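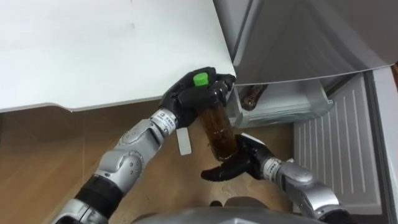

Equipment Planning Coordinator (robotics), 12 month contract
3 min read

Ornura is hiring one person to run the buying side of our home robotics program. Two-armed robots, household jobs, mostly kitchen work right now – getting bottles out of the fridge, putting them back, opening and closing things. The robots side is staffed. The shopping list is not, and it's getting long.

Need somebody quick. Applications close 1/25/21, start in February.

What you'd be doing

Keeping the equipment plan. Right now it's a spreadsheet with 360 lines and three different people's color coding. Some lines are hands and wrist parts, some are refrigerators, some are dish racks. You'll clean it up, put prices and lead times on everything, and tell us what we can afford this year and what waits.

Getting quotes. Spare hands are the big one. Fingers wear, and a robot waiting on a finger is a robot doing nothing. We want a stocking level that makes sense, with a number behind it. Suppliers now are Wondis for hands and Procházka for machined parts and mounts. Both good, both slow to answer email. Phone works better.

Furnishing the test kitchens. We have two and are planning a third. Counters, floors, fridges, bins, glass bottles with screw caps, the lot. Ordinary stuff from ordinary stores, but you have to buy it so the third kitchen isn't a copy of the first two. Different door swings, different shelf heights. Measure before ordering please, we have had one fridge go back already.

Consumables. Bottles get dropped. Budget for that. Also floor mats, cleaning supplies, gloves, tape.

Lease or buy. We need a straight comparison for the next two robots, incl. service contract, shipping, insurance and the cost of downtime. Iulian Dinu has a first draft, you would take it over and probably redo it.

Asset records. Everything goes in Plunance, our in-house tracking tool. It is clunky. You'll get used to it.

What we need from you

– Three years or more buying technical equipment. Lab, factory, hospital, all fine.
– Good with spreadsheets, and able to explain one to an engineer who doesn't want to look at it
– Comfortable asking a supplier for a better price
– Able to lift 33 pounds, boxes come in most days
– Driving license

Robotics background is nice but not required. You will not be programming. You will spend time on the floor watching the robots work, so you know what breaks and what the team is really asking for when they ask for "a better bin".

Hours are full time, on site. Overtime is paid. Spending authority up to $99 without sign-off, which we know is low, and revising it is one of your first tasks.

To apply

Send a resume plus one page, no more, on a purchase you planned that went wrong and what you changed afterwards. No cover letter. Mark it for Iulian Dinu. Interviews are two rounds, the second is on site and includes a short costing excercise with a real parts list. Bring a calculator or use ours.

No agencies please.

Contact | Careers | © Ornura, all rights reserved | Back to top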